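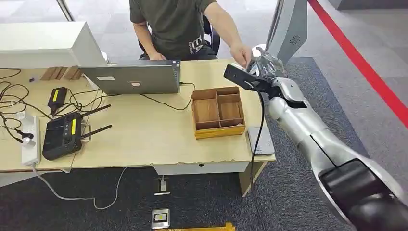
Operator and robot hand at the demonstration desk, Evombridge open day.

Arranging a robot demonstration for a public open day: what should the host organization prepare?

Posted by Shiuli Weerakoon
Section: Events and Visits
Viewed 3065 times

Our institute is planning an open day in July and has been offered the use of a humanoid robot arm with a multi-fingered hand. The offer includes one operator for the full day. I attended the open day at Evombridge in order to see how a comparable demonstration is run, and the photograph attached to this post was taken there. The operator sat at the desk with a laptop and touched the fingers of the robot hand, and a small wooden tray with four compartments was set out on the same desk for the sorting task.

I would be grateful for guidance from members who have hosted an event of this kind. My specific concerns are the following.

First, the distance between the public and the arm. At Evombridge there was a red line on the floor, and staff asked visitors to remain on the far side of it. I do not know whether a floor line is considered sufficient or whether a physical barrier is expected.

Second, the electrical supply. Our hall has floor outlets beneath the carpet, but they have not been used for several years. The Evombridge desk carried a power strip, a wireless router and a considerable quantity of cable, and I assume that we would need to provide for the same.

Third, the schedule. We have 187 registered visitors, many of them families, and one room. I have been asked to submit a plan to our facilities office and would like it to be realistic.

Any sample documents would also be welcome.

Nele Cuypers
Member, 36 posts
Marked as helpful by the original poster

I coordinated public visits at Dalarero for four years, and we presented a similar arm on three occasions. My remarks follow the order of your post.

Distance. The question should be put in writing to the organization that supplies the robot. They will have a risk assessment for the arm, and it should state the full reach with the hand attached. The public line is then set beyond that reach, with an additional margin. At Dalarero we used a floor line together with a row of low posts, as younger children did not always notice the line. A line by itself may be acceptable where groups are small and a member of staff stands with them throughout. Your own safety officer must make that decision, and it should be recorded before the event.

Please note that contact with the hand is a separate matter. If the operator touches the hand during the demonstration, visitors will ask to do so as well. Decide in advance whether this is permitted. We did not permit it in the first year. In the second year we allowed it at two fixed times, with one visitor at a time and the operator holding the stop control. The supplier had to agree to this, and their agreement took longer to arrive than any other document.

Electrical supply. Have the floor outlets tested by a qualified electrician well before the day. Ask the supplier for the total load and for the number of sockets required, including those for the laptop and the network equipment. You will also wish to ask:

Does the robot require its own circuit?
Does the supplier bring a router, or will the system join the building network?
What is the longest cable run, and who provides the covers?
Where is the stop control located, and can your staff reach it without stepping past the arm?

In my experience the network question causes the most delay. Our information technology department required three weeks to approve an outside router – and that was for a router which was never connected to our own system.

Cables that cross any part of the public area must be covered. Cables behind the line and under the desk are the responsibility of the operator, although your staff should inspect them before the doors open.

Schedule. We found that groups of 12 worked well. Each group received a short introduction, a demonstration of ten minutes and five minutes for discussion. With 187 visitors that would give you 16 groups, so you would need either a long day or larger groups. The operator must also have breaks. A single operator should not be expected to work the entire day without relief, and I would ask for a second person if the supplier can provide one.

The sorting tray is a good choice of task. Visitors understand it without an explanation, and it can be reset in a few seconds. We used small wooden blocks, and kept a spare set in a drawer.

For sample documents, the Matubbar visitor template is in the files area of this site as item 3029. The section on electrical equipment is out of date, but the visitor notice and the floor plan page may be used as they stand.

plavness_hall
New member

We had one of these at Plavness last year. It went fine. Get the tape down the night before because it does not stick well to carpet, and bring more chairs than you think. Also the hall was quite loud and people at the back could not hear the operator, so a microphone is worth having.

I do not know about the electrical side, our building people handled it.

Shiuli Weerakoon
Original poster

Thank you both. I have written to the supplier to request the risk assessment and the reach of the arm, and our electrician will inspect the floor outlets next week. I have also downloaded item 3029.

With regard to the schedule, we have decided to increase the group size to 18 and to request a second operator. Visitors will not be permitted to touch the hand this year. A microphone has been reserved.

One point remains open. The facilities office has asked whether the robot may be left in the room overnight after the open day, or whether it must be removed the same evening. If any member has dealt with this under a standard loan agreement, I would appreciate a copy of the wording that was used.

Last updated 2024-03-11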